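Metal bins for garage shelves, worth it? 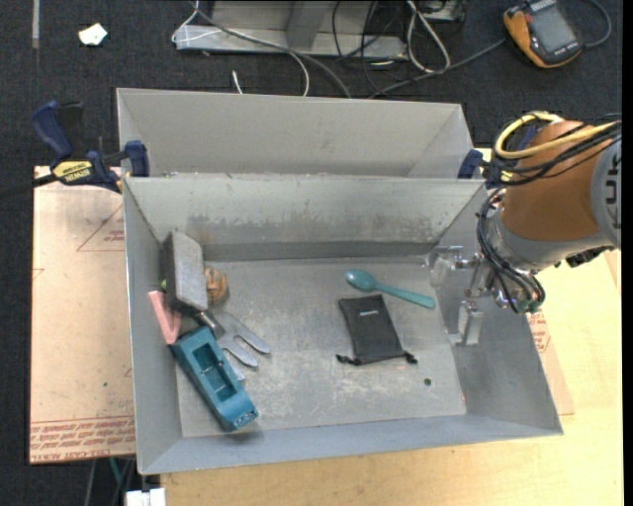
montoya_407
Redoing the garage before November, sick of plastic totes cracking on me. Thinking steel for the heavy junk, loose hardware and so on. Paint is what worries me. Look at the floor on the front bin, scratched up pretty good, and the one behind it looks cleaner. Does that turn into rust or am I overthinking it

stonance
overthinking. mine sat in a damp shed 7 years, fine

Averside
Disagree. Bare spots rust, esp if you park wet boots next to them. Wipe on some paste wax, takes 3 minutes.

stonance
wax on a junk bin lol. ok

binisus
Plastic is fine if you dont buy the cheapest ones. Steel is loud and heavy, and teh edges bite.

Averside
Heavy is fine on a low shelf. Up high, no.

montoya_407
Low shelf it is. Sloped sides waste space though? Thats my other thing

binisus
Yep. Measure your shelf at the top of the bin, not the floor. Learned that one twice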